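4. Do session rules survive a shared room?

4.1 What the rules say

Most groups that collect manipulation data with hand-held grippers now work from some kind of written protocol. We read the Vidlow session rules, which are the most detailed of those we had access to, and the shorter Vieira checklist that borrows heavily from them. Both ask for the same basic things: operators keep the marker panels on the grippers unobstructed, the work area is cleared before recording starts, and other people stay out of the working zone. Both are written with great confidence. Neither gives a source for any of its thresholds.

Our concern is with the third of these rules. The Vidlow text defines the working zone as a circle with a radius of 135 cm around the operator. Laaksonen, who helped draft it, told us that the figure came from an earlier single-operator lab and was carried over when sessions moved to larger rooms. It was never tested again. A rule about distance also says very little about what a camera records, and in a large open room the two come apart quickly. Figure 3 gives two views of bathroom-task collection in such a room, the upper one from a camera on a gripper and the lower one from head height. 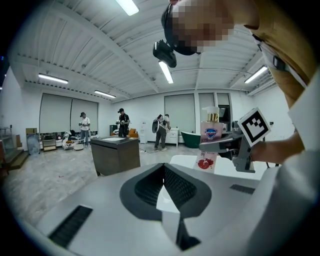
4.2 The background problem

Under the Vidlow rules, people standing well outside the circle do not count as a breach. They are nonetheless recorded. The upper view in Figure 3 takes in three people in the distance, one of them holding a black gripper device of their own, and none of this would need to be logged under either document. Whether it matters depends on what the data is for. A policy trained on close-range gripper motion may never be affected by a distant figure in a cap. A group that wants to release its recordings has a different problem, and the usual answer – blur the faces and move on – deals with only part of it. Clothing, build and posture remain, and colleagues can often recognize each other from less.

Yeh and Boateng argued in our review meetings that a line-of-sight rule should replace the distance rule. Kallio objected that nobody could follow it for a whole session in a shared hall, and we think she is right. A rule that is broken every few minutes soon stops being recorded as broken. Our own preference is a plain note at the start of each session saying who else is working in the room and whether they have agreed to appear. It is a modest step and will not satisfy a strict reader.

4.3 The floor and the work surface

Clearing rules look easier to check, and this may be why they are so long. The Vieira checklist tells operators to remove "all items not required by the task" from the work surface. It says almost nothing about the floor.
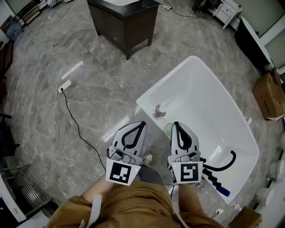
Trip hazards are treated in both documents as a matter for the building, to be covered by whatever general safety policy the host has. We doubt that this division makes sense for hand-held collection. An operator's attention is on the fingertips and the object, and in the lower view of Figure 3 the operator is looking down at both grippers with a power strip on the floor to the left of the tub and a black cable winding from it toward them. A general policy written for people walking through a room with their hands free does not speak to that case. We would move the floor check into the session protocol itself and have the operator do it, standing in the position from which the task will be performed.

The phrase "not required by the task" also deserves less trust than it gets. In kitchen and bathroom work the line between prop and clutter is a judgment, and the two documents leave it to be made silently. Saraç asked 2 experienced operators from the Skulum sessions to apply the checklist separately to the same vanity and basin. They disagreed on up to 3 items, and each thought the other had simply misread the rule. This is far too small a trial to support a general claim, but it does suggest that "cleared" means different things to different people. A written list of permitted objects for each task would be duller to prepare – and much easier to audit.

4.4 Compliance on paper

The Vuvimberg group reported full compliance for its August sessions. We do not dispute the report. We only note that compliance was recorded by the operators, at the end of the session, on a form with one box per rule and no room for remarks. Such a form cannot show whether a rule was followed throughout, followed at the start, or never relevant to the task. Until the forms ask for more, we see little reason to treat a completed checklist as evidence of data quality.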